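The Kusirance hands had been loaded since morning and Young-sook Yeon still hadn't written a line of the report. Roussel wanted it by five. He wanted one word at the top, either Kusirance or Jastano, and then as many pages underneath as she liked.

She had run the Jastano grippers first, all week, in the same simulated kitchen. Two flat jaws, a simple controller, 300 tries at picking up a pepper and putting it in a pan. They were dull to watch. They came down, closed, lifted and went across, and if they missed they missed by the same amount every time. She could have set a clock by them.

The Kusirance hands cost 1,722 dollars more for the pair. They had fingers and a thumb. The sales sheet said the controller would find its own grasp, and she had read that line to her mother over the phone, and her mother had asked what the old one found.

She reset the kitchen and let the arms come up. 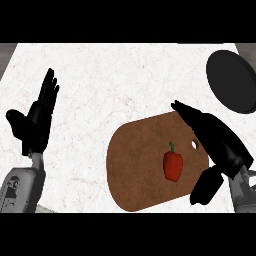 The right hand stopped short of the pepper. She waited. On the second monitor the joint values crept along in the third decimal place, which could mean the controller was thinking or could mean it was stuck. With the Jastano she would have known which.

"Is it doing anything?" Roussel said from the door. He had his coat on.

"It's deciding."

"How long does it decide for?"

"Depends on the pepper."

He came and stood behind her chair. He had started at Prasov in the welding shop and he liked to see a thing move. The value in the thumb column jumped, then settled again.

"The other one would've dropped it in the pan by now," he said.

"The other one would've dropped it in the pan seven times out of ten."

"Seventy per cent's not bad."

"It's the same seventy per cent, though. Turn the pepper on its side and it's nothing."

Roussel thought about that. Down the hall somebody was running the dishwasher in the lunch room, and it knocked the way it always did on the rinse.

She hadn't told him she'd let the Kusirance run overnight. The log was open behind the other windows, almost all of it green, with a bad patch near the start that she couldn't explain. She had been through that patch line by line and it still looked to her like a person learning to use their hands. She couldn't put that in a report either.

"Five o'clock," he said.

"I know."

He went to move his car. She opened the blank page, typed Kusirance at the top, and went back to the log to look at the bad patch once more.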